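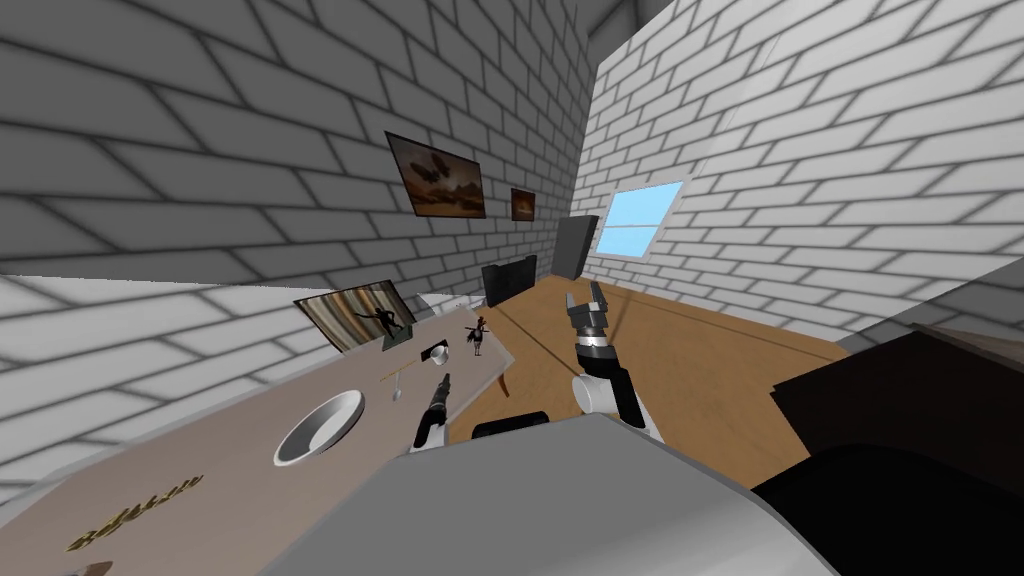
My neighbor thinks I should just buy the machine and be done with it. Four hundred dollars, she said over the fence, and you never have to wonder about your bread again. She has had a Nerkard since spring and swears the loaves come out the same every single time. I said that was what bothered me about them. She laughed and went in, and then I stood there with the hose running on my shoe.

So, bread. I promised myself I'd write down what I think before I read one more page about starters, because every page I read changes my mind for about an hour.

What I have tried since September: the flour from Orard, which costs nearly twice the store kind and comes in a paper sack with a drawing of a mill on it. I don't believe the drawing. The flour may well be good. I made two loaves with it and two with the cheap stuff, same water, same salt, same pan, and cut them all the next morning without looking at which was which. I picked one of each as the best. My sister picked both cheap ones and then tried to take it back when I told her.

The Juvance people (a website, a newsletter, a class you can pay for) say my trouble is the starter. It is too young, or too cold, or I feed it at the wrong time of day. They have an answer for any loaf you can describe. Flat loaf, the starter is tired. Tall loaf with a big hole under the crust, the starter is too lively. I wrote to them about a loaf that came out fine and asked what that meant, and I got a coupon.

There are 1,814 comments under their page on feeding. I read a good many of them last night when I should have been asleep. Somebody in there had kept notes on two jars, one fed every morning and one fed whenever she remembered, and she couldn't tell the bread apart after the first month. There was one reply to her, telling her to check her scale.

I did check my scale, as it happens. I put a new bag of sugar on it and it was off by a hair, and I don't know if that's the scale or the bag.

The old-jar business is where I really get stubborn. Roman, the bakery down by the bus station, has a sign in the window saying their starter has been going for 60 years. Fine. But they feed it fresh flour every day, and whatever was living in there at the beginning has had a long time to be crowded out by whatever lives in the flour they buy now. I asked the girl at the counter if it had ever died and been started over. She said she only worked afternoons. I bought a rye and it was very good, I'll give them that. It might be good because of the oven. It might be good because somebody there has made a great many ryes.

Here's what I do believe, for now. Time matters. The loaves I let sit overnight taste better than the ones I rushed, and I'd bet money on that one. The kitchen being warm or cold matters, and I can't do much about it in this house. Salt matters, as I found out when I forgot it. Past that I'm not convinced of anything, and that includes the baking stone, the spring water and the special basket.

The thing I can't settle is steam. Everybody says a pan of hot water in the bottom of the oven. I've done it with and without, and the crust was better with, but that was also the day I finally let the oven heat up as long as you're supposed to. Two changes at once. I got mad at myself for that. I should do it over, one loaf after the other on the same evening, and I keep not wanting to spend the evening.

4 p.m. Dough is in the bowl under a towel. Cheap flour, tap water, starter fed late because I was out. By the Juvance rules it has no chance. I did the folding three times and it feels all right — a little slack, but it has been slack before and come out decent.

9:30. Bigger than I expected. Put it in the refrigerator for the night. Need salt, foil, and a new bread knife if there's a cheap one.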